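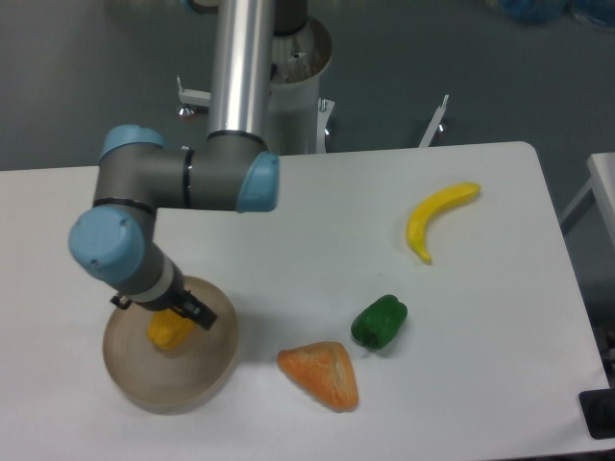

Laine Vasiliauskas wrote: I have the same problem with the Standen book, except mine gives up at the second essay and not the fourth. The plates are fine. It's the words I can't get at, and I was hoping to cite some of them.

Ticket 1203
Opened: 2022-10-21
Product: Cerklow Reader, library edition
Title affected: Thresholds and Back Stairs (Standen, edited collection)
Status: Resolved, with one leftover

Original report

I teach a seminar on domestic architecture and the whole reading list sits in your reader. As of this morning, opening any essay after the third gives error 403 and a gray page telling me I lack permission to enter. It's a book about doorways, so I did spend a minute wondering if this was a feature.

What I tried before writing in:
Signed out and back in.
Different browser.
Library terminal, wired connection, same gray page.
Opened it from the catalog record and from the course page. Same result both ways.
Other Standen titles open normally. The one on stair treads opens beautifully, all of it, including the appendix on risers that I have never needed until now and still don't.

First reply, support desk

Thanks for the detail. Please clear your cache and try again.

Reporter

Cleared. The gray page now loads faster.

Support desk

Fair enough. We can see your account and the license looks right: full text, unlimited readers, no end date until December. Could you tell us which page the fourth essay starts on in your copy? Ours says 212.

Reporter

Mine says 97 in the table of contents and 212 in the side panel. I had assumed one of them was a matter of interpretation, as things often are in this field.

Support desk

That helps. The publisher sent a corrected edition and it was loaded over the old one. The contents list still comes from the old file. When you click an essay, the reader asks for a section by its old address, finds that your license doesn't mention that section, and turns you away. Page 97 in the new file is the middle of a floor plan.

We've passed it to the people who handle ingest.

Note added by ingest

Confirmed. The new file has its front matter split in two (foreword by Jusetti, then a translator's note on Badawi's essay), so every section after it shifted. The first three essays work only because their addresses were entered by hand years ago, for reasons the log describes as "temporary."

Rebuilt the contents list on the test server. Essays four to the end now open. The footnotes in the Badawi essay don't: click any one and you arrive at the index, under V for vestibule.

Reporter

Vestibule is a decent guess, to be fair to the software. Could the footnotes be made to go to the footnotes, though? The students are supposed to be following Badawi's argument that a corridor can be read in both directions, and at present they can't get back out of it.

Laine Vasiliauskas

Adding mine here as you asked. The fourth essay opens now on the test link. The second one still stops halfway down, right after the section drawing of the porter's lodge. Scroll past it and the screen goes white. Searching for a word from the missing half does find it, then takes me to the white part.

Ingest

Found that one. The caption for the lodge drawing was over 4000 characters and the reader cuts off there, taking the rest of the section with it. It really is a caption; I read it. Somebody had a lot to say about the porter. We've raised the limit for this title and asked Standen if the text could be moved into the essay, where it seems to want to live.

Support desk

Both fixes are on the live site. Please reload the book from the catalog record, as the course page may hold the old contents list until tonight. Bookmarks and highlights made before the new edition will show up in the wrong place. We can move them if you send us a list.

Reporter

Everything opens. Footnotes go down and come back. My highlights have all landed on a chapter about drainage, and two of them are rather good there, so I'll keep those and redo the rest myself.

Laine Vasiliauskas

White part gone, second essay complete. The caption continues for three screens.

Leftover: the printed page number in the side panel is still one off from the Badawi essay onward. Moved to a separate ticket, low priority. Anyone citing from the reader should check the PDF for page numbers until it's closed.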